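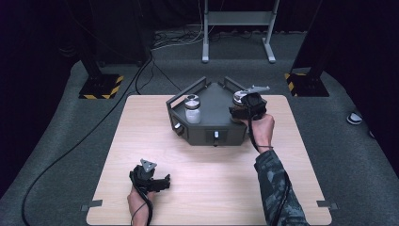
I'd been meaning to see the Skastusberg miniatures at the Tellham Museum since they opened, and I finally got there on October 6, 2016. It's a temporary show of model rooms – 75 of them! – built to a very small scale by a furniture workshop that trained its apprentices this way. Tickets are £9 and you pick a time slot, which I grumbled about and then was glad of once I saw how narrow the first gallery is.

The early rooms are the best thing in it. There's a chemist's shop with drawers that really open (a short film shows them doing it) and a boarding house where every bedroom has different wallpaper. I spent ages at the boarding house and had to be politely squeezed past. The labels are good too, short and not showing off.

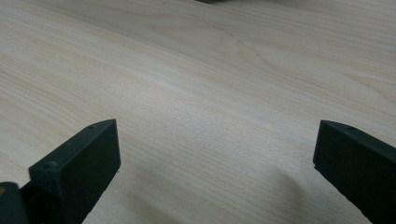
Lemine, replying to my first grumpy post about the lighting, reckons it's kept that low for the old paper and fabrics, and that you should let your eyes settle for a few minutes before going in. Fair enough, but I still couldn't read the label on the tailor's shop, and I had my good glasses on.

The last gallery lost me a bit. It's given over to the Escobar bequest, nearly 2,000 loose pieces in tall cases, and the top shelves are hopeless unless you're a giant. Teapots, fire irons, a whole row of prams. I'd have swapped half of it for one more furnished room.

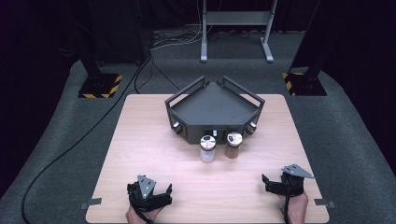 *Two little jars, lids on.*

The catalogue runs to 361 pages and weighs a ton, so look at the shop copy first. The show stays up until December and I'll be going back for the chemist's.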